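What Does the Referee Do All Game?

By Fadwa Mansour

If you have ever watched a soccer match with your family, you may have noticed that everybody has something to say about the referee. Grandpas shout at the television. Big cousins throw their hands in the air. And there in the middle of it all is one person with a whistle, running up and down and trying very hard to be fair. I have a soft spot for referees, I must tell you, and so I would like to spend a little time with you finding out what they do.

Let's begin with the rules. In soccer they are called the Laws of the Game, which sounds terribly serious, doesn't it? There are only 17 of them, and some are quite short. One is all about the ball. One is about how big the field can be. The referee has to know every one by heart, because you can't very well stop a match to go and look something up in a book!

What is the whistle for?

The whistle is how the referee talks to 22 players at once. A short, quick toot usually means a small foul, and the other team gets a free kick. A longer, louder blast means something more serious has happened. And when the match is over, you will often hear a long whistle, or even three in a row, and then the players shake hands.

My friend Birgit Wunderlich refereed school matches for years and years, and she told me that she used to practice her whistle in the garden shed so she wouldn't frighten the neighbor's chickens. She thinks a good whistle should sound sure of itself. If it comes out as a little peep, the players will look at you as if you were asking them a question.

Yellow cards and red cards

You have probably seen these. The referee keeps them in a pocket, and many referees keep the two cards in different pockets so they never pull out the wrong one by mistake. A yellow card is a warning. It says, "I saw that, and please don't do it again." A red card means the player must leave the field, and the team has to carry on with one player fewer. If somebody gets two yellow cards in the same match, that adds up to a red, and off they go.

The referee writes the player's number down in a little notebook too. (Birgit liked to carry two pencils, in case one snapped.)

The helpers on the side

A referee has only one pair of eyes, so in bigger matches there are two assistant referees. They run along the lines at the sides of the field, one on each side, and they carry flags. When the ball goes all the way over the line, up goes the flag. They also watch for offside, a tricky rule that even grown-ups argue about at dinner. We will save that one for another day, when we have plenty of paper for drawing arrows!

Running, running, running

Now, did you know that the referee can run as far as many of the players do? It's true! They have to stay close to the ball without getting in its way, and they even run backward sometimes so they can keep watching. All that running is thirsty work, and so referees take care to drink water before the match, at halftime and again afterward.
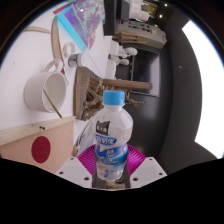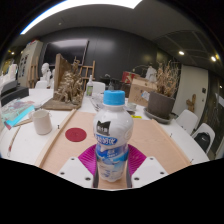 Bottles come in all sorts of shapes.

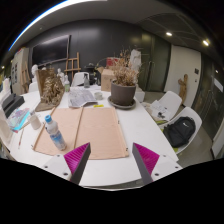

On a very hot day the referee may stop the game for a short drinks break, so that everyone can cool down a bit. If you play in the summer, you might have had one of those breaks yourself, and I hope you found a nice patch of shade to stand in.

What if the referee gets it wrong?

Well, sometimes they do. Referees are people, and a ball can move awfully fast. The kind thing to do, even when you are quite certain it was a corner kick and not a goal kick, is to take a breath and play on. The captain may ask a polite question. Shouting doesn't help, and it can earn you one of those yellow cards we talked about.

Have a go yourself

The next time you and your friends play in the park, take turns being the referee for ten minutes each. Cut a yellow card and a red card out of stiff paper and borrow a whistle if somebody has one. Before you start, agree where the lines are, and decide together what counts as a foul. Then try to keep up with the ball and watch everybody's feet at the same time. When your turn is over, hand the whistle to the next person and tell them which part you found the hardest.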